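# Keep the failed low reaches, or toss them?

**dalva_q:** Hi everyone! Long post, sorry in advance. We're collecting floor-level reaches for the Metetti set, the kind where the humanoid gets its hand way down by a desk foot.
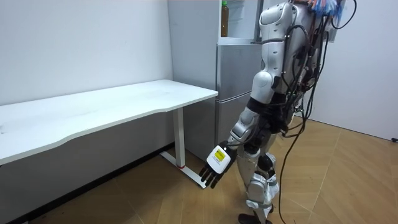 We're at 3403 episodes now, and almost 60 percent of my evenings have gone into sorting them. My question is whether you keep the tries where the operator hesitates, backs off and goes again. I've been keeping them — they feel like honest human behavior to me, and I'd hate to lose the recovery part.

**zondby_fan:** Toss them. We trained on hesitations once and got a policy that dithered over everything, even a plain sponge in the open.

**e_rieger:** I'd disagree, kindly! Dithering and recovering are two separate things. Split the episode at the back-off and tag the second half as a retry. It's a bit of work, but you'll be glad of it come June.

**zondby_fan:** Fine if you have people to tag, Eckhard. We have 2.

**dalva_q:** Same here, 2 of us and a kettle, so I do feel that. Could the operator tag it live with the foot pedal?

**e_rieger:** That's how we did it on Adside. People press late, so shift the mark back a little and spot check a handful per session.

**zondby_fan:** Okay, the pedal I could live with. I'd still drop anything with three or more retries.

**dalva_q:** Lovely, I'll try the pedal on the next batch and post the numbers in this thread.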